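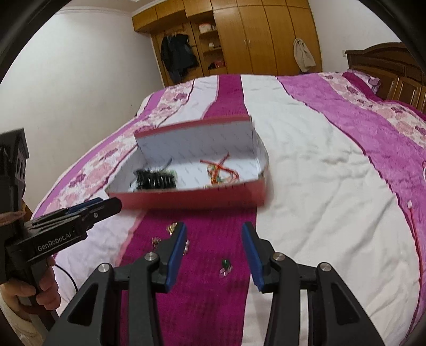

Sofia Tzavaras
Second-year student, Textiles and Home Studies
21 February 2019

What We Keep on the Bed: Quilted Bedspreads in Ledside Homes

I started this project thinking I would write about patterns, and I did get to the patterns in the end, but most of what people wanted to tell me was about washing. Over the fall I visited 14 households in Ledside and asked each of them to show me the bedspread they had owned the longest. Almost everyone made me coffee first, and I am grateful for all of it!

Stripes and florals came up again and again, often the two together, in pinks and creams. The oldest spread I saw was about 40 years old and had been a wedding present. Its owner washes it every June and dries it flat on the grass - never on a line, she told me, as the wet weight pulls the stitching.

The quilting itself wears out long before the color does. In two homes the top layer had been mended with patches from pillow shams that matched the set, and I had to be shown where to look.

For my own practical piece I quilted a small sample in cotton and washed it at two temperatures. The warmer wash puckered the white bands more than the pink ones, and I still don't fully understand why.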